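4. What the oath cases look like up close

I should say up front that I came to this part of the project expecting to be bored. Oaths of office are the thing everyone stands up for and then forgets by lunch! But once I'd read the 2,731 council minutes in the Harahap collection (yes, all of them, over one very long November) I got hooked on a small question: what do towns do when a council member starts voting before being sworn in?

My first pass was simple. I tagged every set of minutes where the oath was late, missing or taken in the wrong words, and I ended up with 143 cases. Most are dull in the best way. The clerk notices, the member raises a hand, and the meeting moves on to drainage. In Cukari, though, the council went back and voted again on everything the member had touched, including a parking rule that then failed the second time around, which caused a terrific row.
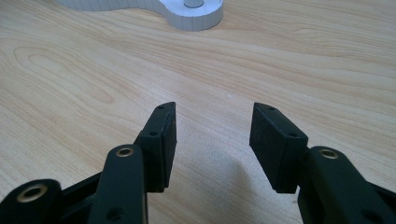

Figure 4a. Wooden tabletop with an open two-finger gripper and a white curved object bearing a short metal pin.

I sorted the cases by remedy. Some towns treat the late oath as a paperwork slip and let the votes stand. Others treat every vote before the oath as if it never happened, so the whole lot has to be done over. And then there's a middle group (my favorite, I'll admit) that keeps the votes unless somebody complains within a set time. Plomex does it this way, and its charter gives residents until the next regular meeting to object.

You might guess that the strict towns are the big ones with lawyers on hand. I did. But Grokilus has fewer than 3,000 residents and the toughest rule in the whole set: miss the oath and the seat is open again. I read that page of the charter several times to be sure I had it right.

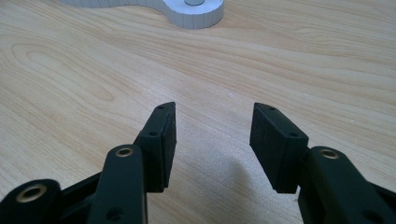
Figure 4b. Curving grain on the tabletop, with the ribbed side of the white object at the top.

One warning about the tags. I did the coding alone, and the line between "late" and "missing" gets fuzzy when the minutes just say a member "was seated." I went back over 400 sets of minutes with fresh eyes on 16th October and changed my mind on a handful, mostly by moving them from missing to late. None of those moves touched the remedy groups, so I've left the groups as they were. The wording problems are a different animal, and I take them up in Section 5 along with the two charters that have no oath clause at all.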